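Fundow Song Nights: what we know so far

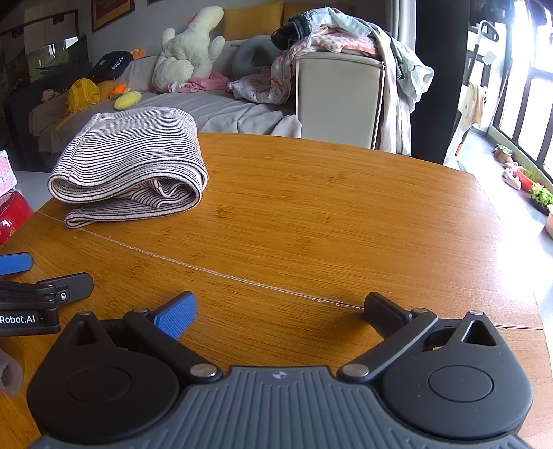 Dates and venue

Quick one this month, lots still up in the air. Fundow Song Nights is back in May, two evenings again, and yes it's staying at the Panis. There was talk of moving to the Zikent, which has 970 seats against our 300, but the rent was silly and the sound in there is a mess past row M. So, Panis. Doors at 6:30, first act at 7:15. Last year's late start won't happen again, we've been promised.

Who's singing

Lineup not final. Lacey Treloar is confirmed for the second evening with the new band — two guitars, no keys this time. She's closing, and she wants to do the whole of the harbor set without a break, so get your drinks before. Opening night is newer acts only, same as last year. Several names going around online, please don't take those as gospel. One of them hasn't even sent in a song.

Voting

Changed again. Paper slips are back, the phone vote is gone after it froze halfway thru the final. One slip per ticket, handed to you at the door. Jury counts for half. Plenty of you wrote in to say the jury should go altogether and we did pass that on, but the rules for this year are set.

Tickets

Nearly all the balcony went to members in the first sale. Floor tickets open to everybody at noon on the first of the month, box office window and by phone. Two per person. If you held a ticket for the canceled winter show it's still good, but you have to swap it at the window beforehand, they wont do it on the night.

Song entries

Still open for the newer acts evening. One original song, under four minutes, lyrics typed out please. No covers — we got a stack of covers last time. Rough recordings are fine, the listeners care about the tune.

More next month, including running order if we get it in time.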